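How do you pack a mixed basket of veg so nothing gets squashed?

Posted in Food and Kitchen > Shopping and Storing

Inês Rocha

Hi all, hoping someone can sort me out. I've started doing my veg shop at Skirkberg, the little grocer's near the tram stop, where everything sits out on tiered wooden shelves and you pick your own. I love it, but I'm hopeless at the basket part. I grab whatever catches my eye first, and by the time I've done a lap the soft stuff is at the bottom with a kilo of spuds on its head.

My usual list is a pumpkin, potatoes, carrots, an onion or two, capsicums, sometimes a turnip if I'm making soup, and then grapes and lettuce for the kids' lunches. It all goes in one of those blue plastic baskets.
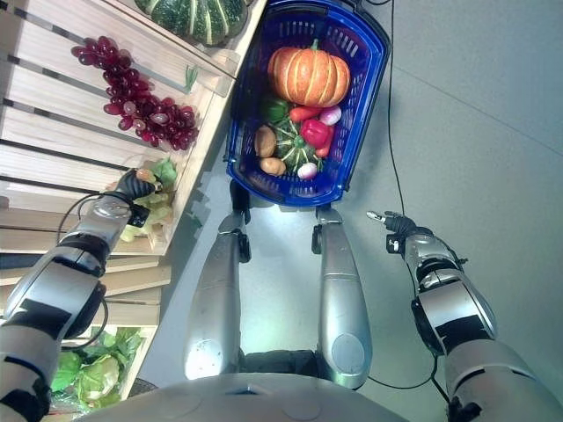 The pumpkin is where I come unstuck. If it goes in first there's this big round lump and everything rolls off it into the corners. If it goes in last it's sitting on top of whatever I've already picked, and I spend the walk to the checkout worrying about the capsicums. Last month I got home with a bag of grapes that was mostly juice - my own fault, but still, fifteen minutes of wiping down the fridge shelf!

Do you just do two laps? Is there an order that works? And should I be buying grapes in the same shop at all, or do I make a separate trip? I've only got the one basket's worth of arm strength, so no trolleys please (they don't fit down the aisles anyway).

Salvador Coelho

I worked the produce section at Arruda for a good few years, so I've seen every way of doing this badly and done most of them myself.

Two laps is the answer, or one lap walked the right way round. First time past, only pick up hard things. Potatoes, turnips, carrots, onions. Lay them flat across the base so you've got a sort of floor, with the carrots running lengthwise down a side. Pumpkin next, and push it hard up against one end of the basket instead of plonking it in the middle. It'll make the basket heavy at that end, so carry it with the pumpkin closest to your body and your wrist will thank you.

Capsicums are tougher than they look if they're standing up beside something. What cracks them is weight from above. Same with small squash, they're fine wedged in against the side.

Leave the lettuce and grapes for last, even if they're the first things you walk past. And pick grapes up by the stem, with your hand over the top of the bunch, and lift straight off the shelf. Don't drag them across the slats. The berries catch in the gaps and pull off, and then some poor kid has to sweep them up at closing. 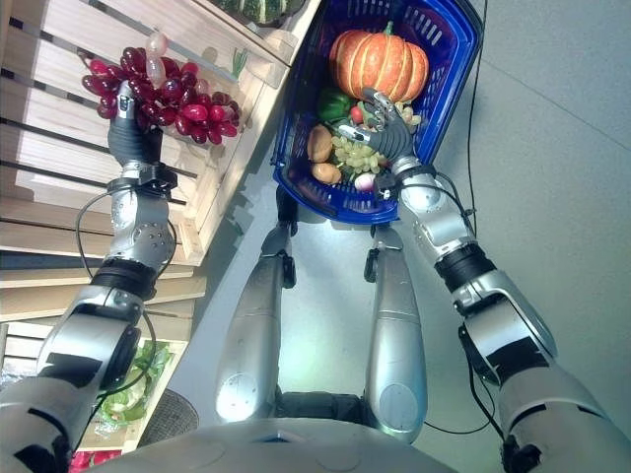
Getting it home

Don't undo all that at the checkout. Hand things over in the same order you picked them, hard stuff first, so it goes into the bag the same way. I keep a flat-bottomed cloth bag for the pumpkin and the roots, and a small one for anything that bruises. Grapes on top of the small one, lettuce beside them. If you've bought tomatoes, stem side down, single layer.

Once you're in the door, take the grapes out straight away and don't wash them until you're going to eat them. A 500 gram bunch keeps well over a week in my fridge in an open container with a bit of paper towel under it. Onions and potatoes should live in separate cupboards if you've got the room.

No need for a separate trip for the grapes, in my opinion. Just buy them last.

flullora_fan

I just put the grapes in my coat pocket until I get to the till lol. Probably don't do that, they might think you're nicking them.

Inês Rocha

Thanks Salvador, the pumpkin at the end bit is so obvious now you've said it. I tried it this morning with a smaller one and the capsicums came home without a mark on them! Forgot the onions completely though, so back I go.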